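My Week With the Arm at Flernness

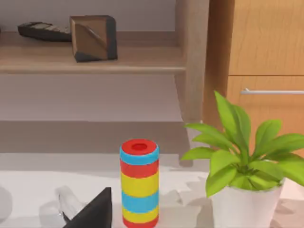 A gripper finger beside the striped cylinder, in simulation.

I figured the robot shift at Flernness would be loud. It's a desk, a screen and Brenda Crabtree eating pretzels! Brenda packed boxes here for years, and now she checks practice runs before any of them get near the real packing line — the simulated tabletop, the potted plant, the lot.

She goes through almost 600 runs a shift and flags the bad ones. Her wrists feel better, she told me, but she misses the talk. On the old line there were 40 people to gossip with (and boy, did they). In the screen room there are five.

The pay went up a little in July, and the training was done on the clock, which the crew had to push for. A few folks moved over to Roden instead of learning the software, and I get that. I tried it for an afternoon and flagged a perfectly good run twice.

Brenda fixed both of my mistakes, passed me the pretzels and pulled up the next one.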